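Tareo folding phone stand: three months on my desk
30 Apr 2021

I bought the Tareo stand in January, after one too many video calls with my phone propped against a mug. It's a plain little folding thing and I wasn't expecting to have opinions about it, but I do, so settle in.

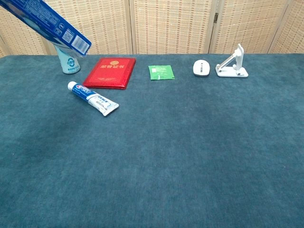

Vignesh Krishnan wrote in to say he gave up on folding stands altogether, as every one he's owned went floppy at the hinge within weeks, and would I please check that before getting carried away. Fair point! I've been folding and unfolding mine most days and the hinge is still stiff. Stiffer than I'd like first thing in the morning, if I'm being picky. I have to use both hands and a bit of swearing.

I keep it at the back of my table, on the teal-blue cloth, usually with the mouse next to it and whatever else has washed up there that week. White was the only colour in stock when I ordered and I do slightly regret it. It shows every smudge. A damp cloth sorts it, but I'm not someone who wipes down a phone stand on a regular basis and I don't plan to become one.

What I really like is how it behaves on fabric. My previous stand was a Werketti, a heavier one with a big round foot, and it rocked every time I tapped the screen because the cloth under it ruckled up. The Tareo sits flat and stays put, even when I'm jabbing at a recipe or trying to skip an advert. I've also had it on the bare kitchen worktop, and there it does slide if you're rough with it. Two blobs of sticky tack fixed that (not pretty, but who's looking).

Angles are the weak spot. There are several positions but the useful ones are all bunched together at the upright end, so it's great for calls and a bit rubbish if you want the phone leaning right back for typing. My sister has the Ventura, and hers goes practically flat. It also cost her 56 pounds, which for a thing that holds up a phone made me laugh out loud. Mine was 20, with free postage.

It'll take my phone in its thick case, upright or sideways. With the charger plugged in it only works sideways, as the cable gets squashed otherwise and the whole lot tips forward. I tried it with a small tablet too and wouldn't again. It held for most of an episode and then went over, very slowly, while I was carrying a plate and could do nothing except watch.

Folded up it's small enough to live in a coat pocket, and I've taken it on the train a few times. There's a slight rattle when it's folded. I thought something had come loose, but it did it from day one and nothing has dropped off yet.

The shop page had 274 reviews when I ordered and a good few of them moaned about the rubber pads peeling. Mine are all still on, though one has lifted at the corner and I keep pressing it down while I'm on hold to the bank. I'll add a note if it goes.

Four stars from me. I'd buy it again at the same price, in grey if they ever have it.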